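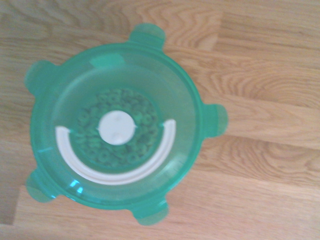

Ticket: Snack container, lid problems and cereal going soft
Product: Jellness round snack cup, green, with tabs
Category: Kitchen and food storage
Status: Solved by customer, one question still open

First message

Hello. I bought the green Jellness cup from the Dunmore web shop in October. We use it for small ring cereal, the O-shaped kind, which my daughter eats in the car and at the table. I have two problems and I write them separately so that it is easier to answer.

Problem 1. The cereal becomes soft after one night in the cup. In the box from the store it stays crisp for weeks.

Problem 2. The lid is difficult to seat. I press it down on one side and the other side comes up a little. When I press all the way around, it holds, but the next morning one side is sometimes up again.

I don't want a refund yet. I like the cup, and the tabs are good for small hands. I only want to know if the lid is defective or if I am using it wrong.

Reply from Dunmore support

Thank you for the clear message. Please tell us how you wash the cup, how full you fill it, and where it stands at night. Please also check if there are crumbs under the rim.

Second message

Washing: dishwasher, top rack, every evening. The lid goes in too.
Filling: normally 23 grams, I weighed it on the kitchen scale. On weekends more, up to the rim.
Place: on the counter, between the kettle and the wall.
Crumbs: yes. I ran a toothpick under the rim and a line of cereal dust came out. I was surprised how much, because the cup looked clean to me.

After this I decided to test one thing at a time. I write what I did below, maybe it helps another customer.

Test 1, rim cleaned, cup in the same place
I cleaned the rim with an old soft toothbrush and warm water and dried it with a cloth. The lid went down much more easily. It stayed down all night. The cereal was still soft in the morning, but less than before.

Test 2, cup moved away from the kettle
Same filling, same clean rim. I put the cup on the shelf above the bread. In the morning the cereal was almost crisp. I think the steam from the kettle was a big part of the problem. We boil water many times in the evening.

Test 3, cup dried overnight before filling
Until now I filled the cup directly after the dishwasher. It felt dry with the finger, but when I wiped the inside with a paper towel, the towel was damp. So I left the cup and the lid open on a rack for the night and filled them in the morning. At lunch the cereal was crisp. At dinner also.

Test 4, too much cereal
I filled it up to the rim, as on weekends. The lid came up on one side again. I took out two spoons of cereal and it closed normally. So this is the second reason for the lid.

Reply from Dunmore support

This is very helpful. The cup is made for snacks on the same day and it is not airtight, so we do not recommend it for storage overnight. From your tests we don't think the lid is defective. Please keep the cereal below the rim.

Third message

Understood, thank you. It would be good to print this on the package. On mine I found only the washing symbols and the name.

What we do now: the big supply of cereal is in a Vasten jar with a screw top, in the cupboard. In the morning I fill the green cup with what is needed for the day. In the evening the rest goes out, the rim gets the toothbrush, and both parts stand open on the rack. It takes maybe two minutes more than before - I can live with that.

One question is still open. The small latch on the rim feels more stiff than in the first week. Can the dishwasher do this? If yes, I will wash that part by hand. I would also like to know if the lid is sold alone, in the same green.

Reply from Dunmore support

We have sent both questions to our product team and will write to you by Friday. The ticket stays open until then.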